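Cururum front loader, set-up and first use
Section 4: Placing the machine, loading, unloading

Read Section 3 first (transit bolts, hoses). If the bolts are still in, stop. Do not run it.

4.1 Where it goes

1. Pick a level spot on a hard, firm floor. Thin carpet is OK if the feet are screwed down all the way. Thick pile, no.
2. Leave a hand's width behind for the hoses. Don't crush the drain hose against the wall.
3. Rock the top corner to corner. Any wobble, adjust the feet, lock the nuts, rock again.
4. Check the door swings all the way open. Move whatever is in the way.

Note: door is hinged on the left. Put your basket on the right. Putting it on the left means reaching around the door every single time.

4.2 A place for the basket

You want the basket up off the floor and right next to the machine. A plain chair works fine. So does a low stool. Trikolell sells a stand that fits, code 113, but you don't need it.

1. Set the chair close to the right side panel, not touching. It will rattle on spin if it touches.
2. Seat toward you, back away from you.
3. Basket on the seat, long side toward the machine if it fits that way.
4. Press down on the near edge of the basket. If it tips, slide it back.
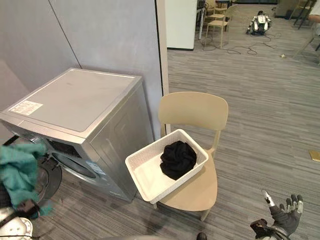
Adelino Salgado wrote to us that he'd used a chair for years and the only trouble was wet towels, the weight all ends up on one side and over it goes. His advice was to put the first heavy piece in the middle of the basket and build out from there. Good advice, we've added it to 4.4.

Caution: do not stand the basket on top of the machine during a cycle. Do not stand on the chair to reach the shelf. People do.

4.3 Loading

1. Empty pockets. Close zippers, hook bras, tie drawstrings.
2. Sort dark from light. Black cotton sheds lint and it shows up on everything, so wash it apart from towels and fleece.
3. Shake out each piece before it goes in. Twisted clothes stay twisted.
4. Fill the drum loosely. You should be able to get your hand in flat above the load.
5. Look at the rubber door seal. Socks and sleeves get caught there and the door will not lock.
6. Push the door until it clicks.

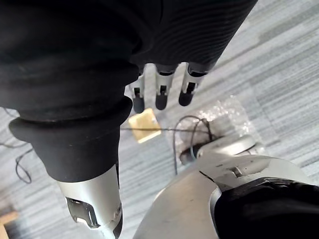 7. Soap in the drawer, left side. Softener in the middle. Powder or liquid, not both.
8. Turn the dial, press Start. The drum may take a minute before it moves. That is normal, it is weighing the load.

Note: very small loads (one shirt, one pair of jeans) spin badly. Add a towel or two of the same color.

Error 46 on the display means the door isn't shut. Open it, check the seal, shut it again. If 46 comes back three times, see Section 9.

4.4 Unloading

1. Wait for the click. The lock can hold for up to 12 minutes after a hot wash. Do not pull at it.
2. Open the door fully.
3. Take things out one at a time. Dragging out the whole lot at once stretches necklines and drops half of it on the floor.
4. Heavy pieces first, in the middle of the basket. Light stuff on top and to the sides.
5. Give the drum a turn by hand and look inside. There's always one more sock.
6. Wipe the seal, leave the door ajar.

Lint on darks: let them dry, then brush. Rubbing lint off wet cloth only pushes it in deeper. If you get a lot of it, clean the filter (Section 7) and use less soap next time. 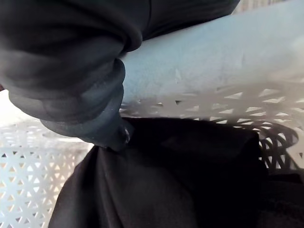 Plistis, April 8, 2026

Changes to this section since the October printing. Step 4.4.1 had the wrong lock time, corrected. Spin speed for delicates is 400, older copies have it blank. The drawing of the Kaufmann hose clip has moved to Section 3 where it belongs. Rest of the text is teh same.

4.5 Carrying the basket

1. Grip the rim at both short ends, or use the hand holes if your basket has them. One hand on one side will crack a cheap basket sooner or later.
2. Keep it level and close to you.
3. Clear the floor before you lift. Once you've got the basket in front of you, you can't see your feet.
4. Don't fill past the rim. Two trips.
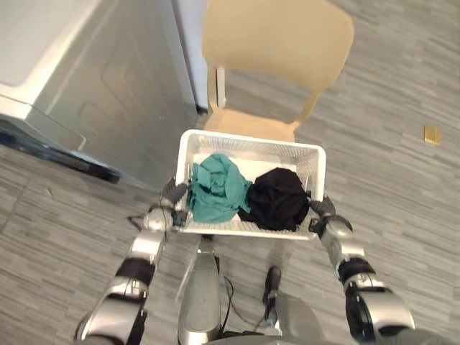

5. Set it down flat, both ends together, then let go.
6. Hang or dry clothes right away. Left bunched up in the basket they crease and start to smell, darks especialy.

Caution: wipe up drips before you go back for the second trip. Wet vinyl is slippery.

Basket care: rinse in the tub with warm water, a drop of dish soap. Old brush for the holes. Dry before use. No bleach on colored plastic.

Next: Section 5, Programs.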